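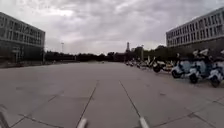 Contrôle du terrain avant match, football australien
Terrain Vendstead, mercredi, 17 h 30
Contrôle : Garba Effiong. Relecture : Ifeoma Amadi

Poteaux de but : OK. Protections en mousse sanglées sur les quatre grands poteaux.
Poteaux de behind : à reprendre. Une protection descend trop bas côté Salter, sangle à changer.
Pelouse : OK avec réserve. 3 trous rebouchés au sable dans le carré central, à tasser avant l'échauffement.
Arroseurs : OK, têtes rentrées.
Ligne de touche : OK. Repeinte, bien lisible.
Bancs des remplaçants : non conforme. Vis saillante sous l'assise du banc visiteurs. Banc retiré, demander le remplaçant à Ralis (bon 794).
Éclairage : OK. Mât 2 lent à l'allumage, à lancer avant les autres.
Trousse de secours : incomplète. Manquent bandes et poches de froid.
Civière : OK.
Accès ambulance : OK, portail Nwachukwu déverrouillé.

Commentaire I. A. : match autorisé une fois la sangle changée. Repasser voir le carré central à la mi-temps s'il pleut.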